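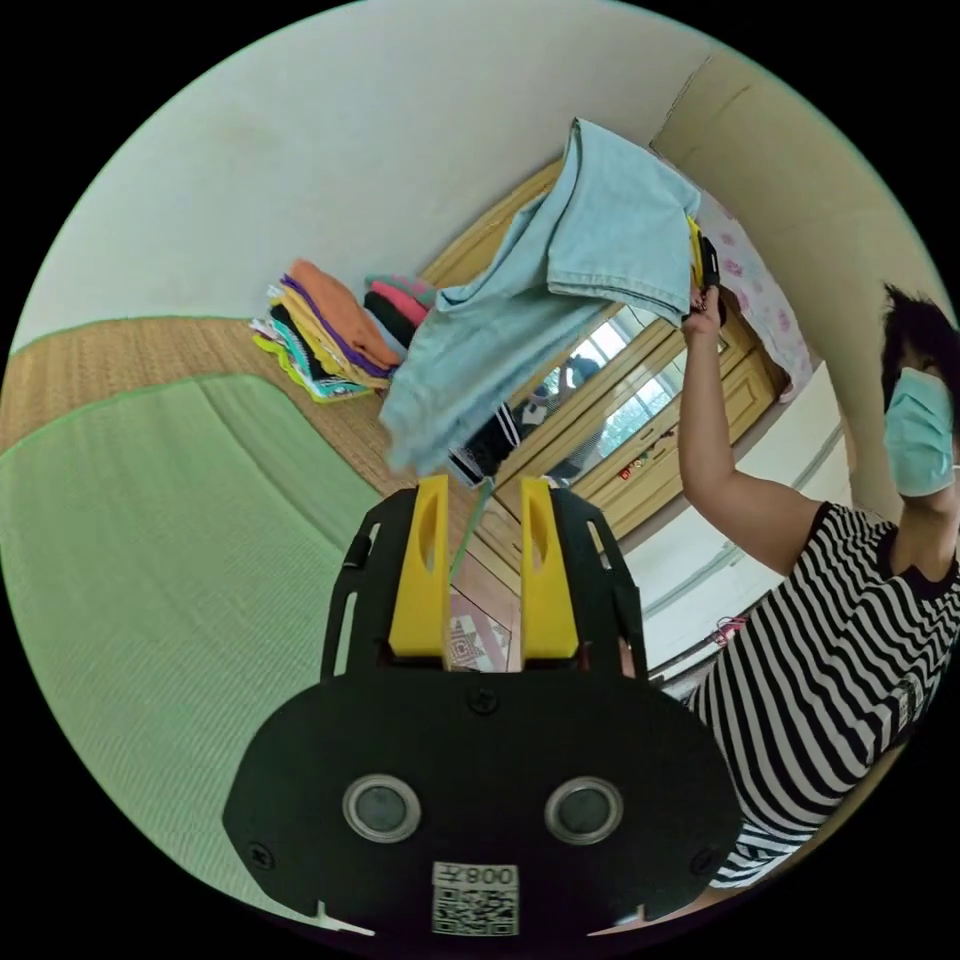
Re: finger pads slipping on unit 8

On the Grallton list, a member wrote:
> We swapped the fingers on our second hand-held unit in April and it
> still drops denim. Shirts are fine. Same screws, same torque as the
> old ones. Do you recalibrate after every swap, or only when the
> width reading drifts? The Ruvham sheet doesn't say.

After every swap. We skipped it once and lost an afternoon of folding data.

What we do on ours: back both finger screws off, close the jaws by hand, then tighten left and right a quarter turn at a time. If you run one side all the way down first, the fingers toe in and only the tips touch. On a T-shirt you won't notice. On a waistband you will.

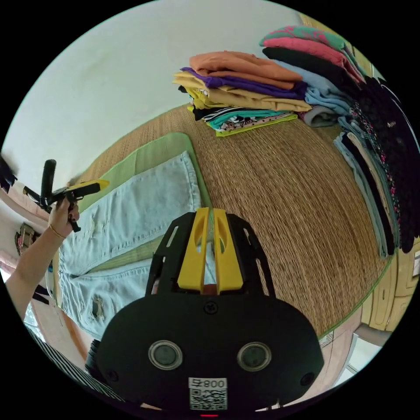

Then zero the width with the jaws shut and run 60 open-close cycles on nothing. Zero it again. If the second reading is off from the first, the linkage pin is worn and new fingers won't help. We replace the pin at 2000 cycles whether it looks bad or not. Kanaujia sells them in bags of 48.

Wipe the lenses and the code label before you start again. Lint gets on both, and a dirty label cost us more time than the pins ever did.

I have not tried the Fenix pads on denim. If you have them, post what width you zero at.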